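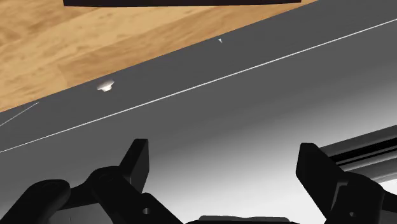 Grey next to honey-brown wood grain.

I have had the new wrist brace for 10 days now and a couple of people asked how I was getting on with it, so I am writing it up while I remember.

The old one was a soft neoprene sleeve from the chemist. It was fine for typing but no good for lifting a kettle. Jeanie Kerr, the hand therapist I see at the clinic in Usmani Road, wanted me in something firmer at night, with a metal bar along the palm side that she could bend to fit. She ordered the Skornon in a medium left. It came as a medium right. It went back, and the correct one arrived the week after.

Putting it on takes practice. There are 3 straps and the middle one has to be done first, otherwise the bar slides towards the elbow and digs in. I got it wrong for two nights and had a red line on my forearm both mornings. Jeanie took the bar out, flattened the last bit of the curve and put it back. That fixed it.

The numbness in my first two fingers used to wake me most nights. It woke me once last week. My grip is still weak in the mornings, and I can't open a new jar with that hand, but I can do shirt buttons again if I take my time.

Things I don't like: the lining holds the heat, and the hook tape picks up fluff from the bedding. I wash it by hand in the sink at breakfast and it is usually dry by teatime if I leave it over the bath. It should not go on a radiator, according to the leaflet.

In the day I am meant to go without it, apart from heavy jobs. I wear the old sleeve for the hoovering. I also have a set of tendon glides to do, morning and evening, which are dull but only take a few minutes.

Chaminda asked whether he should buy the same one for his thumb. I don't think so, as it leaves the thumb completely free. He would be better off asking his GP for a referral like I did in October.

My next appointment is in two weeks and I will ask about the gripping exercises then.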